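I went through three table covers this year before I stopped on one I'd buy again, so here's my long-winded take on the Jenwood star-print table cover, the dark gray one in the long size. I paid for it myself. Nobody at Jenwood knows I exist.

## Why I wanted one at all

We have one long table and it does everything. Wrapping, sewing, homework, folding clean laundry, sorting mail I don't want to open. The top underneath is scratched from years of that, and I got tired of protecting it with old sheets that slid off every time someone sat down and crossed their legs.

What I wanted was pretty simple: something that stays put, is long enough to hang over at the sides, doesn't show every single crumb, and looks nice enough to leave on when people come over. My first try was a vinyl one from Popescu that smelled like a new shower curtain for weeks (weeks!). I aired it out on the porch and it still smelled. The second was a thick quilted thing from Tinport. Lovely to touch, but it was so puffy that a coffee mug wobbled on it, and you can forget about writing a card without poking your pen through the paper.

So, third try.

## First impressions

It came folded flat in a thin bag and the creases were deep. I mean really deep, like a road map. The leaflet says they'll relax by themselves in a day. Mine didn't, so I put a damp dish towel over them and went along with the iron on low, which I'm not sure you're supposed to do, but it worked and the print is fine. Leave yourself a little time if you're buying it for a party.

The stars are pale on dark gray and they're softer than they looked in the shop photos, where they came out almost white. I like this better. It reads as a plain gray cloth until you get close, and then you notice the stars. My sister thought it was a Christmas thing and asked if I'd be putting it away in January. I will not! It's staying out.

One thing I didn't expect is how different the color looks along the hanging edge. When daylight hits it, the overhang goes kind of bluish and shiny while the top stays gray. I went back and forth on that for a while. If you want a flat, matte, linen sort of look from every side, this will probably bug you. It doesn't bug me now.

## Folding laundry on it

This is most of what I use it for, to be fair, so it's most of what I can tell you about. I fold white things on here. Napkins, pillowcases, the big tablecloth that only comes out for birthdays. On a pale surface I used to lose the edges and end up with crooked folds, and against dark gray you can see right where the corner is, so you can pick it up and bring it over without hunting for it. My pillowcases have never been so square.

The surface has just enough slip to it. You can pull a big cloth across without the cover bunching up and coming along for the ride, which was my whole problem with the sheets. I start with everything in a heap at one end and work my way down, and the cover stays where I left it. A heavy wet towel will drag it a bit, so don't do that. 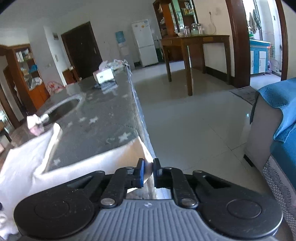
*White cloth on the Jenwood, with the stars running back down the table.*

The downside of dark gray and white laundry is lint. White fuzz shows up, and after a big load I go over the whole thing with a sticky roller. My old Hukness roller handles it in a minute or two. Crumbs are better than I feared, they sort of get lost among the stars until you wipe.

## Cleaning and wear

A damp cloth gets almost everything. So far I've cleaned up jam, candle wax (let it harden, then lift it with an old plastic card), milk and a pretty bad gravy situation. The only thing that has left a mark is a green felt-tip pen, and it's down at the end where I can put the fruit bowl on it.

I've had it on the table for 11 weeks. The corners look new. The hem has one loose thread that I snipped and put a dab of clear nail polish on, and it hasn't gone any further.

Heat is where I'd be careful. The leaflet doesn't give a number and I'm not going to be the one to find out – I use a trivet for anything from the oven. A regular mug of tea is fine.

## Things I'd change

- The length. They sell two sizes, and there's a big jump between them. Mine is the 300 cm and I had to trim it a little. It cuts clean with good scissors, at least.
- The creases, see above.
- It doesn't come with clips. Indoors I haven't needed them, but you'd want some for a patio.
- Two of the print colors were sold out when I ordered, and when I wrote in to ask about them I got a very nice reply from someone named Syahrul Pangaribuan who didn't know when they'd be back either.

## Would I buy it again?

Yes, in the same color. If your table is mainly for fancy dinners I'd look for real fabric, and if you have a cat that sheds white fur you should maybe think about a lighter one. For a table that gets used all day by everybody it's been great, and I've already sent the link to my mother-in-law, who wants it for her sewing table and is now mad at me about the sizes.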